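Buy one good tool and keep it

My father had a drawer of cheap tools and swore at all of them. 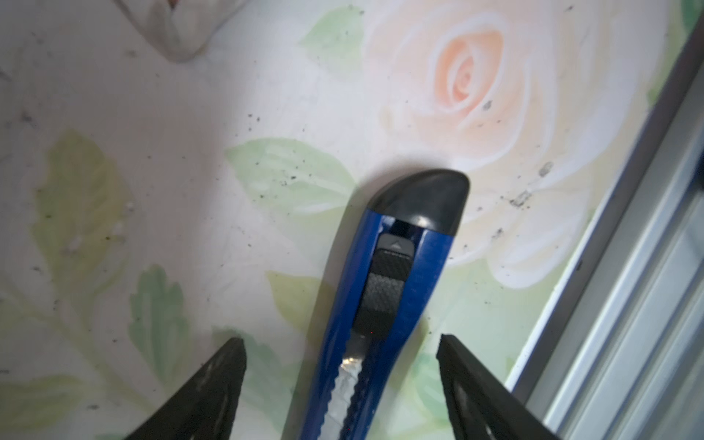 I think most households would do better with fewer things, bought once. The hardware store in Hemley stocks 50 kinds of screwdriver, and I have needed 2 of them since December. The rest is packaging. Natalie Yeoman disagrees with me - she says cheap tools let beginners start. Fair enough, but then replace the one you wear out, and leave the others at the store.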